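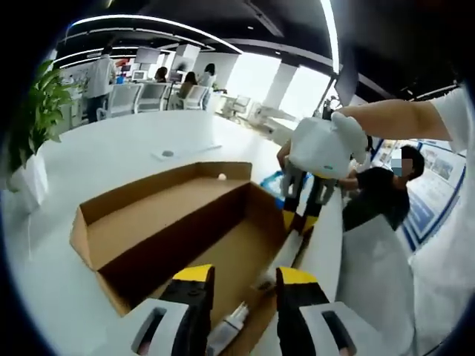 Two hand-held grippers at one box. House rule: one holds, the other waits.

Aatos Mäkelä keeps the handling rules on one sheet of paper. Used to be 7 pages. "People signed it. They didn't read it," he says, and he's already looking for the next thing on his desk.

He writes the practice guide for Narow, a small outfit that records people packing and unpacking boxes with hand-held grippers, so that robot arms can be trained on it later. Before that he did machine safety at Fernlow, where the rules were mostly about keeping your hands out. Different job now. "The hand is in there on purpose. So the old rules don't help much, you have to ask what a good grasp even is and write that down."

First rule on the sheet is spacing. Two people can share a box, but only one gripper goes below the rim at a time. The other one stays up or stays back. Why so strict? "Fingertips knock. Somebody flinches, and then you have a flinch in the data." He has thrown out whole mornings for it. 300 recordings once, back in March.

Second rule, open wide before you go in. Small things like tubes get the full opening, then a slow close. No poking, no nudging the thing along the wall untill it behaves.

Then what's allowed in the box. Mixed shapes, yes. Soft with hard, yes. Anything that can leak has to have its cap on. He'd like a written limit on weight too but can't get people to agree on one — "we argued for two weeks and then just went back to work."
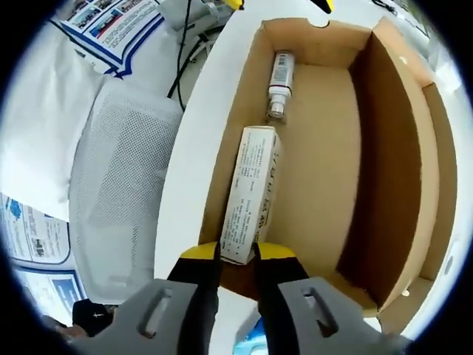
Vol. 5, No. 2

Cartons get a rule of their own. Take them by the near end, close on the flat sides, wait a beat, lift. The wait is the part that newcomers skip. Mäkelä wants it long enough to see on playback. "If I can't see the pause I can't tell if it was a grip or just luck."

And the labels? Leave them on, he says. Early drafts said to cover all print, and the tape changed how cartons slid. That line is gone.

Wanyama, a packing firm, asked for a copy of the sheet and sent it back with pencil all over it. He kept most of the pencil. The one he turned down was a speed target. No clock in the room, he's firm on that. Slow is fine, stopping is fine, putting a thing down and starting over is fine so long as you say so in the log.

Is it a standard? He makes a face. "It's a sheet of paper. A standard is when somebody you never met follows it." Badamitz is the next site to try it, with there own boxes and nobody from Narow standing by. He hasn't decided whether to send the pencil version.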